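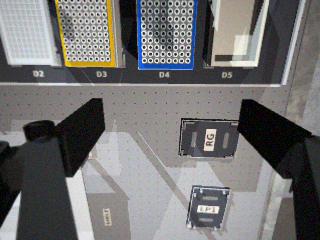
Fig. 1. Simulated bench, gripper open. Plate or rack at D2, racks at D3 and D4, open container at D5. Holders RG and LP1 on the perforated surface.

Unit 6: Chores at the bench and at home

Reading for this unit: course pack, chapter 6, and the short Dristora report on kitchen trials. Bring both on Friday.

6.1 The question

We have spent five units on arms, grippers and sensors. This unit asks what all of it is good for at present. Can a machine take over a chore, start to finish, in a home or on a shop floor? The answer depends a great deal on what we count as the chore.

Take "clear the table." A person hears two words and does a long list of jobs: tell the dishes from the mail, scrape the plates, stack them by size, wipe up, put the salt back. A robot that can pick up a plate has done one of these. When you read a claim that a robot can clear a table, find out which jobs were in the test and which were done by a person beforehand.

6.2 Why start with a lab bench

Fig. 1 shows the kind of work that suits a machine. Items stand side by side on a deck, and each position has a printed label. The racks have their openings in straight rows and columns. If the program knows where the rack is, it can work out where every opening is. Much of the layout problem has been solved before the arm moves.

Compare a kitchen drawer. Spoons lie on top of each other, the drawer may stick, and somebody moved the peeler last week. There are no labels and there is no grid.

The bench still has hard parts. Look at the light in Fig. 1. Dark shadows fall over parts of the racks, and a vision system has to find the same round openings in the dark columns as in the bright ones. The yellow and blue borders may help it tell D3 from D4, but they say nothing about whether a given opening is in use.

6.3 Simulation and the real thing

Fig. 1 is a rendered bench. Simulation is cheap to repeat, and a dropped rack costs nothing. In the Borkley exercise you will use a run of 4000 simulated attempts at one task, moving a rack from one position to another. Of these, 3231 ended with the rack in place.

Work out the success rate before class. Then consider a second set from the same exercise, 120 attempts on a physical bench with the same program. The handout for the lab session gives the results. Expect them to be worse, and be ready to say why. Start with friction, small errors in where the deck sits, and fingers that bend a little under load.

6.4 How good is good enough

A success rate means little without the cost of a failure. A robot that folds towels and gets one in ten wrong is still of some use. You refold the towel. A robot that loads glasses and breaks one in ten will be switched off by the end of the week.

On a shop floor there is also the cost of stopping. Suppose a machine does 100 moves an hour and needs a person to step in for five of them. That person cannot go far. The labor has changed, but it has not gone away.

6.5 Where things stand

Done routinely: moving known parts between fixed positions, vacuuming open floor, sorting items of a few known shapes.

Done in trials: loading a dishwasher with known dishes, folding simple laundry, picking mixed goods from a bin.

Not yet dependable: tidying a room the machine has not seen before, cooking in someone else's kitchen, most repair work.

The Gukano case in the course pack belongs in the second group, although its authors put it in the first. Read their test conditions and decide for yourself.

6.6 To hand in

Pick one chore you do every week. Write out its steps, down to each grasp and each placement. Mark the steps that would be easy if every item had a fixed, labeled place, as in Fig. 1. For the remaining steps, say what the machine would need to sense. One page, due at the start of the November review session.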